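Publikationen > Greifen und Manipulation > Volltext

4.2 Vergleich der Fingerpaare am Henkelkorb

Für den Vergleich standen 3 Fingerpaare zur Verfügung, im Folgenden nach ihrer Herkunft Arndale, Tultetti und Istdale genannt. Alle wurden mit demselben Regler und derselben Handgelenkkamera betrieben, deren Bild vor der Auswertung auf 256 Pixel Kantenlänge verkleinert wurde. Insgesamt liegen nahezu 400 Greifversuche vor, davon 301 mit vollständigem Kraftprotokoll. Die übrigen verdanken wir einer Protokollsoftware, die volle Datenträger mit höflichem Schweigen quittiert.

Die Arndale-Finger greifen glatte Früchte zuverlässig und Geflecht ungern. Das Paar von Tultetti verhält sich umgekehrt: Es hakt sich im Korbrand ein und gibt ihn nur nach Verhandlung wieder frei. Istdale liegt dazwischen, was der Hersteller vermutlich Vielseitigkeit nennen würde. Die von Lương vorgeschlagene Kraftrampe half allen Paaren, am deutlichsten beim ersten Kontakt.

Schwieriger als die Finger erwies sich die Kamera. Im Nahbereich (Abb. 7) belegt der geflochtene Henkel einen beträchtlichen Teil des Sichtfelds, und die Früchte im Korb sind nur durch die Lücken des Geflechts zu erkennen. Der Detektor, auf freiliegendem Obst trainiert, reagierte darauf mit großer Zuversicht und wechselnden Ergebnissen.
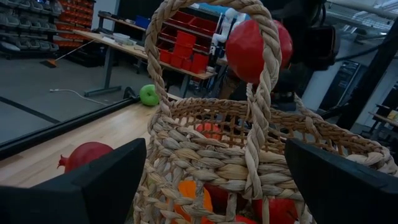
Abb. 7: Handgelenkansicht mit Henkelkorb zwischen den Greiferfingern; über dem Korb, rechts neben dem Henkel, ein Granatapfel.

Babak Zarei regte an, die Kamera seitlich zu versetzen. Der Henkel verschwand damit aus der Bildmitte, der linke Finger leider auch. Für die Versuche in Abschnitt 4.3 blieb es daher bei der ursprünglichen Montage.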